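Living room + laundry gallery — the white sofa and the shirt pile

Posted by Keegan Ouellet
Filed under: home, laundry, before it goes in the boxes

Quick one this month. Meant to have it up in December, didn't, sorry. Captions are short, I'm typing this between loads and the dryer has 3 minutes left on it.

For anyone new: Kamala Thomas and I are clearing the downstairs at Posach, the long yellow house by the feed store. Furniture first, then clothes and linens. Everything gets looked at, folded if it folds, wiped if it wipes, then it goes to a shelf or a box or back to whoever left it. Bhavana Nair did the kitchen gallery in the fall and it's still the best one. Go look at that after.

The front room was always going to be the slow one. White upholstery. Whose idea. Eleven years of people sitting down with coffee in that room and somehow the sofa is still going, and I have more or less made peace with keeping it. Murali Bangera wants it for the reading room upstairs. Getting it up there is Murali's problem, the stairs turn twice.
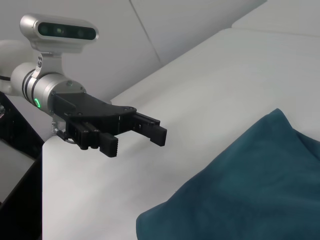

Anyway the stairs. We measured, then measured again with a better tape, and the legs may have to come off. If anyone has done this with an older sofa and knows which way the bolts go please write in. I tried one and got nowhere. Kamala thinks they're glued as well as bolted. I think she's right but I haven't told her yet.

Cleaning notes, since four people asked last time:

Vacuum first, brush head, low suction. Do the seams twice.
Cold water and a little dish soap on a white cloth. Not a colored one — ask me about the green towel.
Blot. Don't scrub!!
Leave it overnight with the window open. If it's raining leave the window shut and use the fan.
Nothing from a spray can until you've tried it round the back.

The Clestar upholstery stuff somebody left under the sink is fine, I guess. Smells like a swimming pool. Went back to dish soap.

Also the throw that used to live in the front room has gone home with Bláthnaid Mac an tSaoi. It was hers the whole time. She brought it over for a movie night and forgot about it, and we've all been napping under it for two winters. She was very nice about it. There was a hole in one corner and she says the hole was there before, which I am choosing to beleive.

OK so, clothes.

The running list says 283 pieces through the folding table so far, mostly tees, then pillowcases, then a depressing number of single socks. Kamala keeps the list in the blue notebook. She crosses out in pencil and then in pen, don't ask me why there are two rounds, but the list has never been wrong yet and mine always are.

The system, such as it is. One table, wiped down at the start. One thing at a time on the table. Spread it, check the front, check the collar and underarms, look for a name in the neck, fold, pile. Big piles fall over so we stop at a height I can carry with my chin on top. Keep pile goes left, give pile goes right, and a third pile that we call "call somebody" goes on the chair. The chair is full.

Printed shirts get their own pile because people want those back. You'd be amazed. A plain gray tee can sit here for a year, but lose one shirt from a 10K or somebody's cousin's band and the phone rings. So far claimed: the Drusa softball shirt (two people say it's theirs, sort it out amongst yourselves), the Chukwu family reunion shirt in the extra large, and a purple thing with a fish on it that Murali grabbed before I could get a picture.

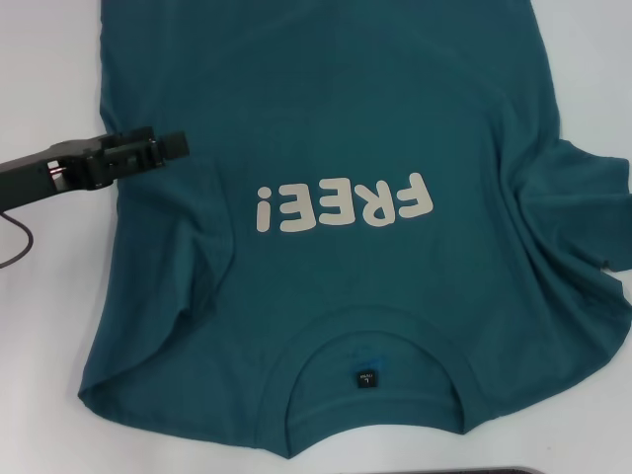

Teal tee with FREE! across it in big off-white letters, spread out on the white table. Small black neck label, couldn't read it. Yours? Write in.

No name inside that I could find. Color is somewhere between teal and petrol, a bit faded. If it's yours tell me where you got it and that's good enough for me, I'm not running a courtroom here.

Folding, because Bhavana asked me to put it in writing and stop explaining it on the phone:

Face down, collar toward you or away from you, just do them all the same.
Sleeves flat before anything else. A bunched sleeve makes a lump and the lump goes all the way through the pile.
Sides in to the middle.
Bottom up to the collar, then once more.
Flip it so the print shows.

Kamala does thirds, I do halves, hers fit the boxes better. We've switched to thirds. If you're coming to help and you learned it some other way from your mother, please do ours for the afternoon and go back to hers at home.

Boxes: we have 30 left of the medium ones, and no large. Large ones get too heavy with cotton anyway. Tape is in the hall drawer, the good scissors are on the nail, put them back on the nail. PUT THEM BACK ON THE NAIL. Label on the short side so it reads when they're stacked. Write what's in it, not just "clothes". "Tees, printed, adult" is perfect. "Misc" is getting opened and redone, and you'll be the one redoing it.

Money, quickly. Sale in the yard brought in 1,828 dollars, mostly the dining chairs and that lamp, and it's going to the roof over the back porch. More on that when the quote comes. The lamp buyer came back for the shade, which we'd sold seperately to someone else by then. Awkward five minutes in the driveway.

Still looking for:
Hangers, any kind except the wire ones
A second drying rack
Someone with a truck and one free morning
The lid to the big cooler

Next gallery is the linen closet, Bhavana's turn again, thank goodness. Shirts will be on the shelf by the side door until the end of the month, come in any time after 4, knock loud — the dryer's usually on.

Keegan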